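The Odds Bin

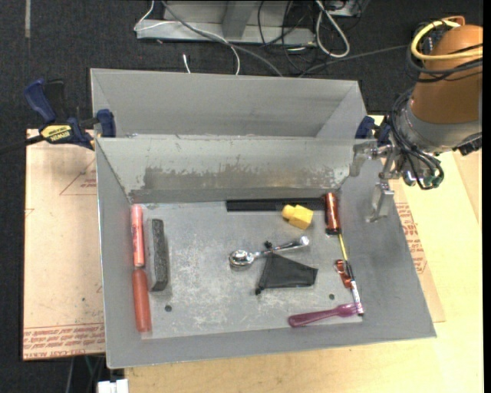 An odds bin with its usual sort of mixture, a spoon lying across a small black pouch.

An odds bin (also called a bits tray, a muddle box or, where I grew up, just "the tin") is an open container where a household or workshop puts small things that don't live anywhere else. It's the bigger, tougher cousin of the kitchen drawer full of string and takeaway menus. I've been writing these entries on household storage for a while now and this is the one I've been looking forward to most, so forgive me if I run on a bit!

What counts as an odds bin

The container has to be open at the top. If it has a lid it's a box, and boxes follow different habits – people label them, stack them and forget them. An odds bin is meant to be looked into. Most of the older ones I've come across are metal, and grey is the colour you meet again and again, though plastic and enamel ones are easy enough to find.

It also has to be shared, or at least mixed. A tray that holds only screwdrivers is a tool tray. Put a spoon in with the screwdriver and you've got yourself an odds bin.

Where the name comes from

I can't give you a tidy answer. In Brernholm, where I lived for six years, shops used to sell off single items left over from broken sets, and these went into a bin by the door marked "odds". People took the word home with them along with the odd teaspoons. Over in Drikalside they say "muddle box" and look at you blankly if you say anything else. I once used "odds bin" in a hardware shop there and was shown, very kindly, to the rubbish bins.

The firm Futard sold a metal bin in its catalogue for years under the name General Tray No. 22, and there are older people in Brernholm who still call any odds bin "a twenty-two". I rather love that. My own is a Futard and it weighs a ton.

What goes in one

Anything, really, but after years of poking about in other people's (with permission, mostly) I'd say the contents fall into families.

Writing things come first. Marker pens are the great settlers of the odds bin, and they arrive one by one from coat pockets and windowsills. The one in the photo has a pinkish-red tube with small dark lettering, very much the marker type, and a slimmer marker over on the other side. Board rubbers turn up surprisingly often too, even in houses with no board, and the charcoal-speckled block there looks a lot like one.

Then there are tools, nearly always the second-best ones. The good screwdriver lives in the toolbox and the one with the comfy old handle lives in the bin, where it gets used far more. Mine has opened every tin of paint I've ever bought.

Cutlery is the family visitors laugh at. A spoon gets borrowed for stirring, or for levering, or for feeding a cat, and then it stays. A metal one is worth keeping there on purpose, I think, as you'll always want something to scoop with.

Pouches and little bags make up another lot. Drawstring ones are the most common, and they're usually black for some reason I've never got to the bottom of. They come wrapped round something else, the something else goes off to a proper home, and the pouch is too nice to throw out.

Last of all are what my gran called "the whatsits": clips, bars, caps, yellow plastic pieces that clearly belong to something. Every bin has at least one. The rule in our house is that a whatsit gets a year, and if it hasn't been claimed by August it goes. (I break this rule constantly.)

How things settle

If you leave an odds bin alone, long things tend to get pushed up against the walls. Hands go in at the middle, so the middle gets stirred and the edges fill up. You can see a bit of that arrangement in the photo, with the long ridged black bar lying along the foot of the far wall.

Flat-bottomed bins are kinder than curved ones in this respect. In a curved bin the lot slides down into one heap and you have to dig. I kept a round enamel basin for two winters before I gave in.

Wear

A metal bin gets scratched, and there's no way round it. Pale scratches on the floor and patches worn darker on the walls are quite normal and don't mean the thing needs replacing. I've seen people repaint theirs and it looks lovely for a fortnight. If you must protect the bottom, a bit of felt works, although crumbs and pencil shavings get into it and it's a pain to clean. I'd sooner have the scratches and the noise – that clatter when you rummage is half the pleasure.

Some bins have holes in the floor, and there are two to be seen in the photo. Owners argue about what such holes are for. Drainage is the popular guess, and hanging or bolting down are the others I've heard. Watch your smallest screws, whatever the answer.

The second bin

Sooner or later most people get another one. The usual thing is to stand it directly behind the first and swear that it's for something particular. In my case it was going to be batteries. It stayed completely bare for a month, and I was terribly proud of it, and then a bicycle bell went in.

The Diệp method, named after a little shop in Drikalside that mended umbrellas, uses both bins properly. You work from the front one all week and drop anything you've touched into the back one. Whatever is left in the front after a season wasn't needed. The shop claimed to have cleared 700 items that way before it closed. I tried it and cleared a ruler.

Sorting out

Tip the whole lot onto a towel, wipe the bin with a damp cloth and dry it well before anything goes back. Try the markers on scrap paper while you're at it. Spoons want a wash. Sharp ends should face away from where you reach in, which I learned the obvious way.

Put the long things back first, along the walls, and the small bits after. It won't stay like that, but you'll have a nice evening or two.

Related entries
Button tins
Drawer, kitchen (third down)
Hooks and what hangs on them
Pen pots
String, saving of
Toolbox, the good

We use cookies to remember your reading preferences. By carrying on you agree to this. Accept | Manage settings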